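How to Teach a Kid Chess When You're Barely Any Good Yourself

February 4, 2019

Last November my daughter came home from a friend's house and announced that she needed to learn chess, immediately, before dinner. I hadn't played since high school. I knew how the pieces moved (mostly, I had to look up that weird pawn capture) and I figured that would get us through one evening. Well, we're still at it, and I've picked up a few tricks that I wish I'd had that first night!

First tip: don't set up the whole board. I know, I know, it looks so nice with everything lined up. But a six-year-old staring at all those pieces is going to grab a horse and start galloping. Start with just pawns. Line up the pawns on both sides, and the first one to get a pawn all the way across wins. That's the whole game. We played it for two weeks straight and she learned to think about what I was going to do next, without me giving one single lecture.

Once pawns are boring, add one kind of piece at a time. I went in this order: rooks, then bishops, then the queen, then the king, and knights dead last. Knights are hard. I tried the "L shape" thing and got a blank look. What finally worked was putting a knight on an empty board with raisins scattered around and letting her eat whatever she could land on. We went through a lot of raisins.

Now about the set. You do not need a fancy one. Ours came in a box marked Kinstead from the thrift store down the street and it's missing a bishop (a bottle cap fills in fine). What I would look for is pieces that are easy to tell apart from across the table, and a board with squares big enough for clumsy fingers. The colors don't have to be black and white either. My daughter likes anything that isn't black and white, so we say "the blue guys" and "the red guys" in our house, and it saves a lot of confusion over which white is the square and which is the piece.
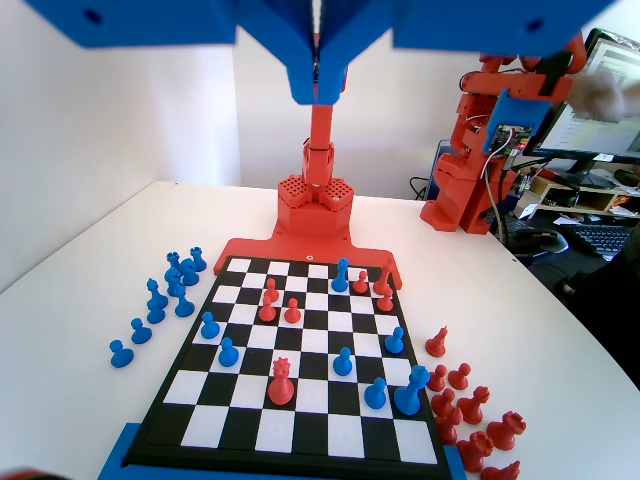 Blue against red on a black and white board.

Next up is mini games, and this is where it gets really fun. Give your kid a queen and a king, take just a king for yourself, and have them try to trap you. They'll chase you all over the place and it'll probably end in a draw the first few times. Let it! Then show them how to shrink the box, pushing your king toward the edge with the queen and walking their own king over to help. When mine got it she ran a lap around the kitchen.

When you do move up to full games, keep them short. I set the oven timer for 21 minutes, and when it dings we stop, even in the middle of a great attack. I snap a picture on my phone so we can set it back up the next day. Before I did that we had tears pretty much every night, and some of them were mine.

A couple of rules we use at our house:

Take-backs are allowed, but only two per game, and you have to say out loud what you saw.

The loser picks the color next time.

Nobody says "are you sure?" in a spooky voice. (This one is for my husband.)

Should you let them win? I went back and forth on this one. What I do now is start without my queen and play as well as I can, which isn't that well, and she beats me fair and square maybe one game in five. When she starts winning more, I'll put my queen back. She's already asking.

If yours gets hooked, our library has a shelf of kids' puzzle books, and the mate-in-one kind is perfect for the car. The one we have has 200 puzzles in it and we do two at breakfast. I'm stuck on yesterday's, so if you're good at these, please leave me a hint in the comments.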